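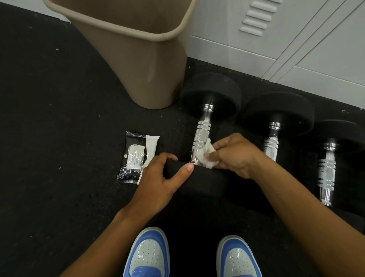
Quinta-feira, 30 de setembro de 2021

Post rápido que já estou atrasado. Voltei ao ginásio esta semana, o Helance, aquele ao pé da rotunda – mensalidade de 37 euros, sem fidelização, pronto. Duas salas. Máquinas quase nem toquei.

O que eu queria mesmo era halteres. Treino curto, 40 minutos no máximo, remada, press, agachamento com um em cada mão. Depois os ombros, que estão uma desgraça. E alongar, que nunca alongo.

Coisa que me irrita: pesos espalhados. Acabou, arruma. Eu ponho tudo em linha no chão enquanto treino, encostado a um lado, para ninguém tropeçar, e no fim vai para o suporte. Não custa nada.

Outra – prefiro mil vezes a pega cromada com textura à de borracha lisa. Arranha um bocado as mãos nos primeiros dias mas não foge. Os discos com borracha fazem menos barulho no chão, os vizinhos de baixo agradeçem.

Andei a ver um par para casa, da Pavotov, mas com os portes fica caro. Talvez em dezembro, se houver descontos. Até lá ginásio, três vezes por semana, vamos ver se aguento.

Amanhã é dia de pernas. Já me doi tudo.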